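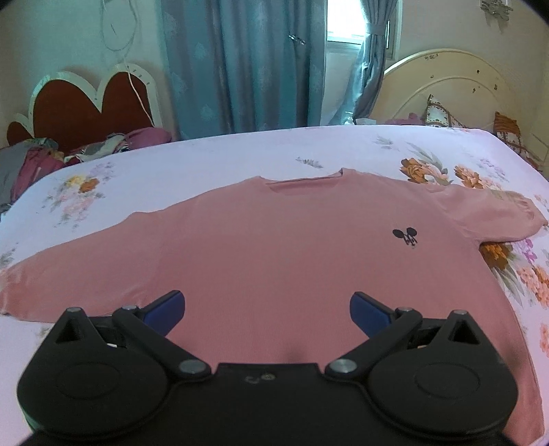 Fig. 2. Gripper open over a shirt laid flat, front side up.

Print this page | E-mail this page
Filed under: Set-Up Guides > Hand-Held Grippers > Lasholm

Section 6: First garment

The Lasholm brochure says the gripper is ready to fold out of the box. Ours wasn't — allow an evening for this section.

1. Spread one short-sleeved shirt on a bed or table. Pull the sleeves out to the sides.
2. Hold the tool low over the body of the shirt with both fingers open.
3. Close slowly on a single layer. If you pick up front and back together, open and start over.
4. Lift, move the cloth a hand's width, and release. Repeat at each sleeve.

Note: Lasholm rates the finger pads for 1,000 grips. We have no test data behind that figure, so check them for wear every week.

Note: Knits are harder than the brochure suggests. Practice on a shirt you don't care about.

CAUTION: Keep your free hand away from the linkage arms while the fingers are closing.

CAUTION: Do not lift by a collar or cuff. The "all fabrics" claim on the box does not cover stretched necklines — Marleny Bermúdez at Collport asked, and the warranty excludes them.

Revised 24/08/2026, R. Ridgeway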